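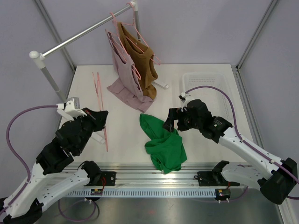
What should a household do with a shirt that has been worn once and is not ready for the wash?

Hang it up the same evening, on a hanger of its own, with a little space on either side. A shirt left in a heap picks up creases that a night on a rail would prevent, and it often ends up in the laundry before it needs to be there.

The advice opens the new Clothes Care Guide from Fotora, the home storage company based in Batham. The guide is released this October and will be given free of charge to customers at the company's Batham and Cendcombe stores. It was prepared with Slaoui, the garment repair workshop in Cendcombe, and covers the everyday handling of clothes between one wash and the next.

Fotora surveyed 1,636 customers before the guide was written. The most common complaint concerned clean clothes that never reached the closet. Respondents described shirts left on tabletops, sweaters over the backs of chairs and baskets that served as a second dresser. Many said they owned a garment rack but used it only for coats.

"A rack and a basket will handle most of a family's clothes if each has a clear job," the company said in a statement. "We wanted a guide that people could follow on a weekday evening, with the things they already own."

The guide recommends a routine of 15 minutes. Clothes are first brought to one clear, flat surface, where each piece is shaken out and checked for stains, loose threads and missing buttons. Pieces that will be worn again go on hangers. Pieces for washing go in the basket. T-shirts and other knits may be hung or folded, although heavy knits should always be folded, as their weight can stretch the shoulders.

A separate chapter deals with hangers. Readers are advised to slide the hanger in from the hem of a T-shirt – never through the neck, where pulling loosens the collar. Hooks should all face the same way along the rail. Fotora also suggests keeping spare hangers at one end of the rack so that they do not tangle with clothes already in place.

Slaoui contributed the chapter on small repairs, including how to close an open seam, replace a button and treat a snag in a knit. The workshop will hold free mending sessions at the Cendcombe store every Monday evening through the end of the month. Each session has 20 places, and customers may bring one garment.

The first 100 customers to collect the guide at either store will also receive a set of hangers. The offer is limited to one set per household and cannot be combined with other promotions. Places at the mending sessions may be reserved at the service desk during store hours.

About Fotora

Fotora designs and sells garment racks, shelving and storage baskets for the home. The company operates stores in Batham and Cendcombe.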